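Home | Issues | Articles | Search | Download PDF

3.2 The tower on its side: layout and the order of removal 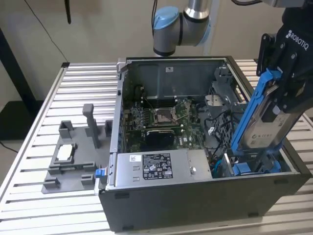

Figure 3. Office tower with side panel off, seen from the open side. A hard drive in its blue carrier is at the drive bay, lower right; the power supply spans the lower front.

Office desktops are retired in bulk and grieved by few. The stream we studied came through Koteck, a refurbishing shop that takes machines from schools and insurers, and over the study period it amounted to 737 towers. Of these we set aside 200 for close study, and the remainder went through the shop in the usual way, which is to say faster and with the radio on.

Our interest in this section is where the parts sit and what has to move before something else can. Earlier work on the subject (Begović, and the Rostura handbook that borrows from it freely) treats the desktop as a stack, with layers peeled from the top down. We found the stack a poor guide. A tower laid on its side is closer to a kitchen drawer: most things can be seen at once, and the one you want is under the one you don't.

The case in Figure 3 is typical of the office type. The green motherboard takes up the middle, with a black heatsink carrying the Dell logo and, near the centre of the board, a processor socket that is empty. Empty sockets were common enough in our sample to earn their own column on the record sheet. Processors are small, worth money and fit in a shirt pocket, and we draw no further conclusion.

The drive is the part that clients ask about, usually before they ask about anything else. In this design it rides in a plastic carrier with long rails, coloured blue. Colour turned out to be the most useful thing the manufacturer ever did for the people at the bench. New staff at Koteck were told to look for the blue bits first, and this one sentence replaced two pages of the Barnix training guide, a document that devotes a full paragraph to the correct way to face a computer.

Cables were the main source of delay. Thin black leads wander across the interior toward the drive cage side, and black leads in a dark case are about as easy to follow as a family argument. We recorded a cable as an obstruction only if it had to be unplugged or moved aside by hand before a part could come out. Staff disagreed with us on this point - they held that every cable was an obstruction, morally speaking - and their view is noted for the record.

The power supply, a plain metal box, was left until last in nearly all cases. It is heavy, it has the most leads, and its removal rarely makes anything else easier. The shop's habit of leaving it for Monday was not treated as a variable.

We settled on a working order of drive, memory, cards, heatsink, board and power supply. The order differs from the Rostura handbook at 3 points, all of them involving the drive. Rostura leaves the drive in until the cage is bare, presumably for neatness. Taking it out early satisfies the client, clears the bay end of the case and lets the carrier go straight back into service, as carriers outlive the drives they hold and are forever in short supply. Section 3.3 deals with the screws.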